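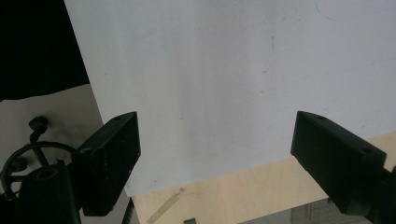 Can you teach a robot a grasping task without ever touching the robot?

A hand-held gripper is enough for the first stage. You do the task yourself with the tool in your hand, the camera on it records what the fingers are near and how they move, and the robot learns from those recordings later. You still need the robot to find out whether the recordings were any good.

January 1, 2020

Quiet building, whole bench to myself, and I got more done than in most full weeks! Writing this up while it's fresh, mostly for whoever has the tool next.

Goal for the day was the Merkska task: approach with the fingers open, line up, close, lift, set down, back off. I've been doing it by remote control since August and was getting pretty decent at it, but the remote demos have a stop-and-go feel that I could never get rid of. You move, you wait for the arm to catch up, you look at the monitor, you move again. All of that waiting ends up in the data. With the tool in hand the whole thing just flows. I did the first few runs and caught myself grinning.

Ended the session with 88 demos saved. I threw out two where I closed too early and then fished around for a better grip. (The fishing is interesting and I'd like to have a set of recoveries someday, but mixed in with the clean ones it only muddies things.)

Notes on technique, in no special order:

Start with the fingers open and stay open until you're lined up. I have a habit of half closing on the way in. Feels natural to a person, looks terrible when you play it back.

Keep the wrist slow. The elbow can go as fast as it likes, but a quick twist of the wrist smears the view and the tracking drops out for a moment. Lost a nice run that way before lunch.

Come in from different sides. I forced myself to change my starting spot every time, and I stood on the other side of the bench for the last batch. Awkward! Worth it though, the paths look much more varied in the Horudico viewer than the remote set ever did.

Don't lean over the work. My shadow came along with me and changed the light on the bench halfway through a reach. Either stand back or keep your shoulder where it is for the whole run.

Pause at the end. Open, back away, hold still, then stop the recording. I was cutting it short at first, and the Pylypenko script trims a bit off the tail anyway, so the release was disappearing from some of the files. Fixed by counting to myself before pressing stop.

Playback: ran the replay on the arm with the two demos I liked best, at reduced speed, hand on the stop button. The first followed my path so closely that I recognized my own little hesitation before the grasp, which was a strange and wonderful thing to watch. The second asked for a wrist angle the arm doesn't like and it stopped itself partway. So there's a reach limit I can't feel when I'm holding the tool, and I need some way of being warned about it. A beep would do. Will look at whether the Kellumia code can check the joint limits while recording; if it can't, we check right after each run, before the next one starts.

Open question: do I mix the remote demos in with these or train on the hand ones alone? Part of me wants to keep the old set just because of the hours in it. I'll train both ways and compare on the same starting positions.

To do:
charge the tool (left it at two bars)
recheck finger opening against the calibration sheet
copy today's folder to the shared drive, keep the rejects in their own folder
write up the start and stop routine on a card and tape it up by the bench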